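Why I changed my mind about the second-hand bain-marie

When I took over the lunch kitchen in Mirstead, I had cooked for many people before, but never from my own equipment. In the hotel where I worked, things simply were there. You opened a door and there were twelve lids. In your own place you open a door and there is one lid, and it does not fit.

So this post is for those who asked me what I bought and what I would buy again. I am not an expert of machines, I only use them every day.

My first purchase was a used bain-marie from a canteen which was closing. The price was 212 pounds and I was very proud. Jihad Najjar, who does the soups with me, looked at it for a long time and asked if it came with a thermostat. It had one, but the numbers on the dial were rubbed off. For the first month we put a probe in the rice every half hour and wrote the result on a paper. If you keep hot food for service you must hold it above 63 degrees anyway, so the paper was a good habit, and we still do it. But the dial made me nervous every morning.

The second problem was the water. An old wet-well unit needs filling, and then it needs emptying, and ours had the tap at the back, against the wall. To reach it I had to pull the whole thing out. I did this for one winter. In February I bought a dry-heat counter from Overgaard, new, for 700 pounds, and the old one went to my cousin, who has more patience than me.

Is dry heat better? For my menu, yes. Stews and lentils are happy in it if the lid stays on. Rice is more difficult, it makes a crust at the edges, so I cook it in smaller amounts and bring it out twice. Joelle Mansour, who has a café on the other side of the station, prefers the wet one for exactly this reason – she sells mostly rice and fish. We have discussed it many times and neither of us has moved.

We serve 60 lunches on a normal day. For this number, a counter with three wells is enough. I nearly bought one with five, and I am glad that Tarek talked me out of it, as an empty well is still a thing you must clean.
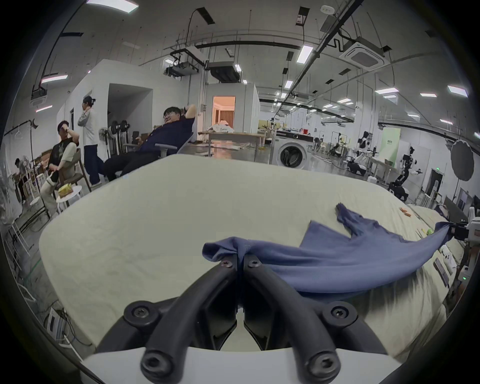
Some smaller advice. Buy the lids at the same time as the counter, from the same seller, and buy them with the notch for the spoon. Measure your door before you order, and measure also the corner after the door. Ask how long the heating element is guaranteed and get the answer in writing. My guarantee is two years for the element and only one for the switches, and of course it was a switch which broke first.

For the cleaning, I let the counter cool completely, then warm water, a soft cloth and a little washing-up liquid. I used a strong descaler once on the old unit and the smell stayed in the kitchen until the next day. I would not do it again with the door closed.

The next thing on my list is a proper hot cupboard for plates. At the moment we warm 40 of them in the low oven, and the oven is needed for bread at the same hour. If somebody has used one of the narrow models – under half a metre wide – please write to me which one and if it is noisy.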